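Notebook: tracking and time alignment for the hand-held grippers, 1 March 2024

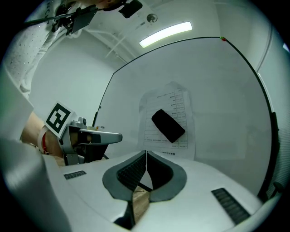

Ines Chraibi
Perception and tooling, Brilach workshop

Picking up the marker question again. The Gorkavex pipeline says it has sub-frame alignment between the two hand-helds. I have doubts. The number comes from its own fit residual, so it's marking its own homework.

Ran the January recordings through it a second time, same settings. 597 clips in, 58 rejected. Last time it was the same total but not the same clips: 14 had swapped sides. I can't find a random seed anywhere in the config. Until I do, I'm treating every "accepted" label as a suggestion.

What I looked at by hand:

- Marker on the other gripper, seen tilted. The square is detected fine but the pose flips between two solutions when it gets small in view. The filter smooths over the flip and reports high confidence. I'd rather have a gap in the track.
- Lens model. Straight things bend a lot towards the sides of the view, and the default calibration only seems to be any good near the middle. Corners found further out drag the pose with them. Tried dropping the outer corners: fewer detections, less jitter. Not sure yet that less jitter means more correct.
- Ceiling light. Auto exposure hunts when the long tube comes into view. Locked it for one test and the hunting stopped, but the darker parts went muddy. No verdict.
- Finger width. The estimate near closed is poor, as both pads are dark grey and the black ribbing on the inner faces gives the edge finder too many edges to choose from. It picked the wrong one for 108 frames in a row in one clip and never raised a flag.

Onelex's replacement solver is meant to fix the flip. Their plot looks lovely, one clip, no axis units. Will believe it when it runs on ours.

To do: find the seed – or add one. Log both pose candidates and not only the winner. Check the clock offset against something outside the pipeline, e.g. a tap both grippers can feel. Don't retrain anything on this batch yet.

Comments (3)

tomato_ladder: We had the two-solution flip as well. Two markers at an angle to each other helped more than any filter.

pk: Seed is set in the launcher, not the config. Look for "shuffle".

I. Chraibi: Found it, thanks. It's set from the system clock. Lovely.

Last updated: the day after posting, comments added

This site uses cookies to remember your login. Accept / Manage settings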